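## Section 4: Setting Your First Place with the Skomari Table Set

You've unpacked, you've washed everything once by hand, and now comes the part we love most. A Skomari set is meant to be out on the table and in use, so this section gets you from a bare tabletop to a place you can sit down to. It takes a few minutes the first time and almost none after that.

If you haven't done the first wash yet, go back to Section 3. The pieces travel from our Gorville warehouse in paper, and the dust gets everywhere (really everywhere, check inside the feet of the bowls).

### 4.1 What you need

- One deep bowl, any color
- One wide, shallow bowl, any color
- One spoon and one fork
- A dry, flat table
- A soft cloth

Colors are completely up to you! The deep bowl and the shallow bowl don't have to match, and neither do the handles on the spoon and fork. We think a mixed place looks livelier than a matched one, and the Sevier color card in your box has 18 pairings to try if you'd like somewhere to start.

### 4.2 Placing the bowls

1. Wipe the table with the soft cloth and let it dry.
2. Turn the deep bowl over and run a finger around the foot. If you feel a rough spot, rub it gently with the pad supplied before the bowl goes anywhere near your table.
3. Set the deep bowl down left of center, opening up.
4. Set the shallow bowl to its right. Leave enough room between the two for your fingers to get around either rim.
5. Press lightly on opposite sides of each rim. Neither bowl should rock.

> **Caution:** Lift the bowls when you move them. Sliding a footed bowl across a wooden table can scratch the finish.

### 4.3 Adding the spoon and fork

6. Lay the spoon at the far left with its bowl pointing in toward the middle of the table.
7. Lay the fork on the right, a little farther back than the shallow bowl, with the tines angled to the left and the handle running out to the right.
8. Step back and have a look. If the fork disappears behind the shallow bowl from where you'll be sitting, bring it forward a bit.
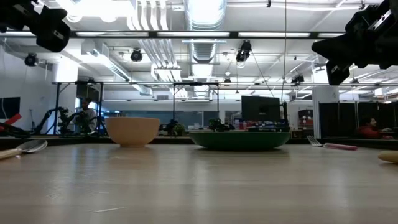

*Fig. 4-1. Deep bowl in tan, shallow bowl in dark green, fork with pink handle.*

Tan and dark green is one of our favorite combinations. The two shapes do a lot of the work here: one bowl is tall and round, the other is low and broad, and your eye goes back and forth between them. Add that pink handle and you have a table that's cheerful before any food arrives.

**Note:** This is an everyday layout, so the spoon and fork sit well out to the sides and leave the middle free for passing things across. For a closer, more formal arrangement, see the Annan layout in Section 6.

### 4.4 What goes in which bowl

Use the deep bowl for anything you'd eat with a spoon. Soup, oatmeal, chili, a big helping of stew with bread pushed down the side, it's all at home in there. The narrow foot keeps the body of the bowl up off the table, so you can get your fingertips underneath when you pick it up.

The shallow bowl is the one people write to us about. It takes pasta beautifully, and salad too, since you can toss the leaves right in it if you're not too wild with the fork. Put it out between meals with fruit in it and it earns its spot on the table all day long.
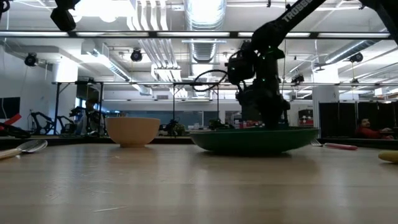 A banana makes a fine test piece if you're deciding between a fruit bowl and a serving bowl. Yellow against a dark glaze is hard to beat, and yellow next to tan is softer and a bit more breakfast-like. Try it both ways! Green apples tend to get lost in a green bowl, so give those to the tan one.

> **Caution:** Don't pour boiling liquid into a bowl that has just come out of the refrigerator. Let it stand at room temperature first.

### 4.5 Clearing and stacking

1. Scrape both bowls with a soft spatula.
2. Rinse the spoon and fork right away, paying attention to the spot where the metal meets the handle.
3. Wash in warm water with ordinary dish soap.
4. Dry the feet of the bowls before you put them away. Water likes to sit there.
5. Store the shallow bowl on the bottom with the deep bowl standing inside it. Don't stack more than 4 pieces.

**Note:** Sets shipped before October came with a felt divider. If yours has one, put it between the bowls when stacking. If yours doesn't, a folded paper napkin works just as well.

### 4.6 If something isn't right

| What you notice | What to try |
|---|---|
| Bowl rocks | Move it to another part of the table. If it still rocks, see page 42. |
| Gray marks inside the bowl | Marks from cutlery. Rub with baking soda and a damp cloth. |
| Handle feels loose | Stop using the piece and request a replacement. |

Section 4 revised 04/02/2021. Continue to Section 5, Setting for Two or More.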